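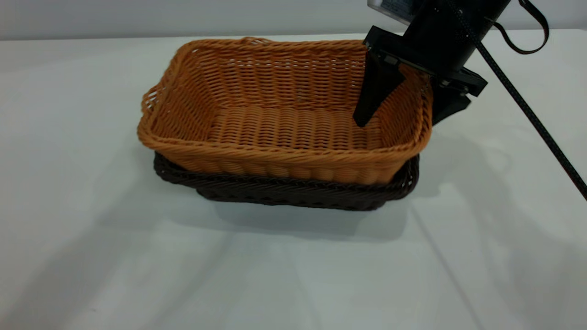

Reports Teams Equipment Archive Contact
Student Projects > Manipulation > Okel > Final report
October | By the Okel project group, Farell College of Engineering

Okel: Separating and Nesting Woven Baskets With a Two-Finger Gripper

1. Scope

The project covers one bimodal task. In the first mode the arm takes the upper basket of a nested pair by its rim, lifts it clear and sets it down on the table. In the second mode it does the reverse. Both modes use the same pair of baskets, one dark brown and one orange, and the same white tabletop. Work on folding cloth, listed in the original proposal, was dropped after the first review and is not reported.

Woven baskets were chosen over the molded bins used in the earlier Erraji project. A molded bin has a rim of constant thickness and can be treated as a rigid box. The woven rim is thick and rounded, the wall under it has gaps, and the whole part bends a little when pinched. The planner written for Erraji could not be reused without changes to its contact model.

2. Grasp selection

The grasp used throughout is a pinch on the short end wall. One finger goes down inside the basket and the other stays outside, so that the wall is between them. Approach depth is set from the detected rim height. If the inner finger goes too deep it touches the woven floor and the wrist force limit stops the motion. If it is too shallow the fingers close on the rolled rim alone and the basket can rotate in the grip.

A grasp on the handles was tried in simulation and rejected. The loops differ in shape from one position on the rim to another, and the pose estimate was not good enough to place a finger through an opening.

With the baskets nested, the outer finger must also clear the lower rim. The lower basket's rim is slightly wider than the base of the upper one. We handle this by tilting the approach, with the gripper body coming in at a diagonal.

3. Rim detection

The rim is segmented by color and then fitted with a rounded rectangle. Orange against brown separates easily. The shadow under the baskets was the main source of false edges, and the brown basket was affected more than the orange one. The fit was run on 2000 stored frames, and the threshold was then fixed for the rest of the term. Gaps in the weave are closed before fitting, as light showing through the far wall otherwise splits the contour.

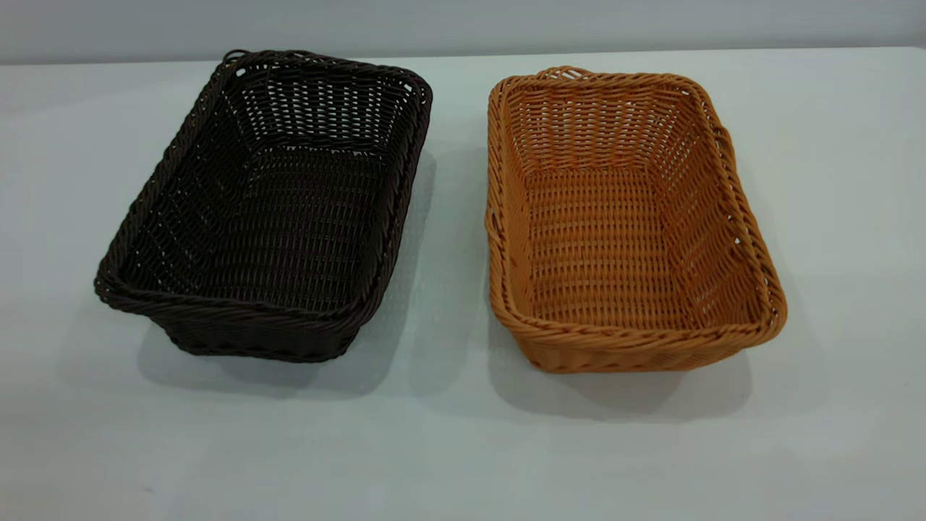
CLERORA, October. The second test series was run at the Clerora annex, where the fixed mount is higher and the lighting is more even than in the Farell lab. Each trial in nesting mode begins with the baskets side by side, both empty, a strip of bare table between them. The long axes are deliberately not parallel. The controller has to correct the difference in heading before lowering one basket into the other, and most of the development time in this series went into that correction.

4. Controller

The heading correction is done in the air, above the target rim. The learned part of the controller outputs only a small offset in x, y and yaw; lift height and release are scripted. Training was stopped at 3000 steps. Longer runs lowered the training loss but gave jerky offsets near release.

5. Results and open problems

The final series had 18 trials. Of these, 2 were stopped by the force limit, both during descent of the inner finger. The logs show a rim height estimate that was too low in each case. No change was made to the detector afterward, so the fault should be regarded as open.

Seating is judged by hand. A basket counts as seated if its rim is level by eye, which is a weak test. A depth check on the four corners is written but has not been calibrated.

The contact model still treats the wall as uniform along its length. Baskets with round openings or fabric liners have not been tested. Code, logs and the fitted contours are in the Okel folder on the department drive, under the branch used for the Clerora series.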